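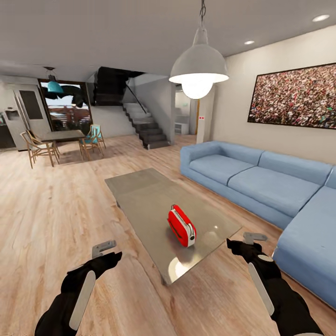 Viktória Vass wrote in to say that she had spent most of February teaching a pair of arms to put things on a coffee table, and that she would pay good money never to vacuum up after them again. Viktória, the store is open.

Tiltby 2 - Simulated Home for Two-Armed Robots
By Tistgate
Single seat: $417
Released Monday, April 27, 2020

Tiltby is a furnished house in which your robot can be terrible at housework without costing you a security deposit. You get the rooms, the furniture, the small stuff that goes on the furniture, and a two-armed rig viewed from roughly where its head would be. Bring your own controller or drive it by hand with the included teleop panel, which takes an afternoon to learn and a bit longer to forgive.

The default house is called Jumdale. It has an open living and dining area with stairs, a kitchen, and a brick fireplace that your planner will find sooner or later. 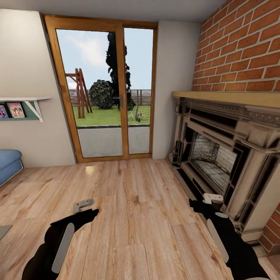

Jumdale, patio door and fireplace. Grippers empty.

What's in the download:
Jumdale, fully furnished
Begum, our grasp and contact solver
Teleop panel, keyboard or gamepad
3000 starter episodes, including the bad ones
Email support, answered within 7 days and usually with a sigh

Begum is the part we rewrote. In the old version a gripper could hold a toaster by what we can only describe as mutual respect. Contact is now worked out at the fingertips, so a sloppy grasp slips and a good one holds. 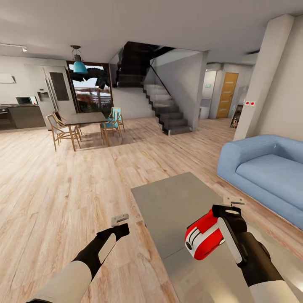 The same goes for the forearms, which used to pass through furniture like a rumor. They now collide with tables, sofas and each other, and every bump goes in the log with a time stamp. You can switch arm collisions off in the settings. We won't tell your advisor.

Known issues: shadows and window areas can render strangely on older graphics cards. Stairs are solid but the rig can't climb them. Liquids are not supported - please stop asking about soup.

Upgrades from Tiltby 1 are free with your old license key. Episodes recorded in version 1 will load, but grasps need to be replayed under Begum before you train on them.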